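Tuleck siblings group finds a bigger home

Brothers and sisters of children with disabilities in Tuleck have a new place to spend Sunday afternoons, and the first one was a joy from start to finish. The Munro Siblings Club, which started out in a borrowed room with six kids and a box of crackers, opened its doors in the old Pedon Street library in July. By the end of the day 347 people had come through, many of them grandparents.

The club is for kids ages 7 to 16 who have a brother or sister with a disability or a long-term illness. There are games and a shared meal, and there is a quiet hour when anyone who wants to talk can sit down with a counselor. Kids who would sooner shoot baskets in the yard are welcome to do that instead.

"At home the calendar is full of appointments, and most of them aren't yours," said Ysaline Pons, the counselor who leads the talking hour. "You love your brother and you're mad at him and you're worried about him, all before breakfast. In our room you can say that out loud and six other kids nod."

Carter Kennedy, now in college, was in the very first group. He drove back from Dadow for the opening and stayed to stack chairs.

"I was nine when I came," he said. "I didn't talk for a month, and they let me not talk. Then one day I couldn't stop!"

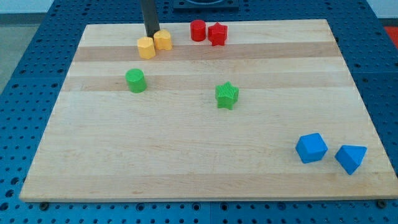 Parents get something out of the new space too. While the kids meet upstairs, Zineb Hajji hosts a coffee table on the ground floor where families can swap advice on school meetings, sleep and how to carve out time alone with each child. She has a daughter in the club and a son with cerebral palsy, and she says her daughter now starts asking about Sunday as early as Wednesday - sometimes Tuesday.

The club meets every Sunday at 2 p.m. and is free. New families can just show up, though a quick call ahead helps the kitchen plan for lunch. The building has a ramp at the side entrance and an elevator to the second floor.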